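Vonenitz opens two-arm service bench to laundry and repair businesses

Friday, April 6, 2018

Vonenitz is very pleased to announce that its care program for two-arm folding cells is now open to every customer, large or small, after a long and rather happy trial at the Drasov workshop that began back in January.

The program grew out of the questions our customers kept ringing us with. How tight should the cables be? When does the rack want cleaning? Why does one arm reach the cloth a touch before the other? Birgit Lindemann, who leads the service team, has gathered the answers into a single visit of about 48 minutes, and we think she has done a lovely job of it.

"People look after their cars and their kettles, and they'll look after one of these just as well once someone has shown them how," said Lindemann. "We do the whole visit with real fabric on the table, as a cell that behaves nicely with nothing to hold can still be out of step when it picks up a shirt."

Each visit finishes with a cloth check, in which both grippers are brought together over a piece of fabric near the centre of the table and the technician watches how the cables follow the arms - they need room to loop freely at every reach.

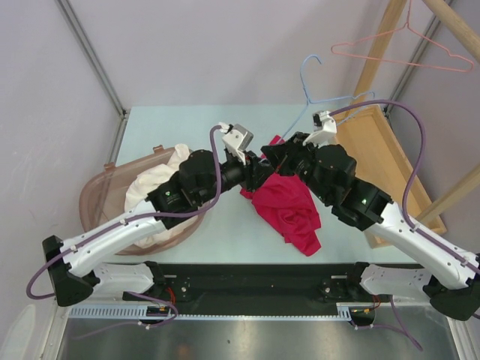

What the visit covers

Technicians brush out the toothed rack along the base, check the fasteners on the base plate, look over the cable runs on both arms and line up the grippers. Owners are warmly encouraged to stand by and ask as many questions as they like.

Fuad Negussie, who took part in the trial with his linen service, said his staff now do the brushing themselves every 20 shifts. "I was nervous of the thing at first, I'll admit it, and now I've got a favourite brush," he said.

Bookings are open through the Drasov workshop, and existing customers will receive their first visit free of charge.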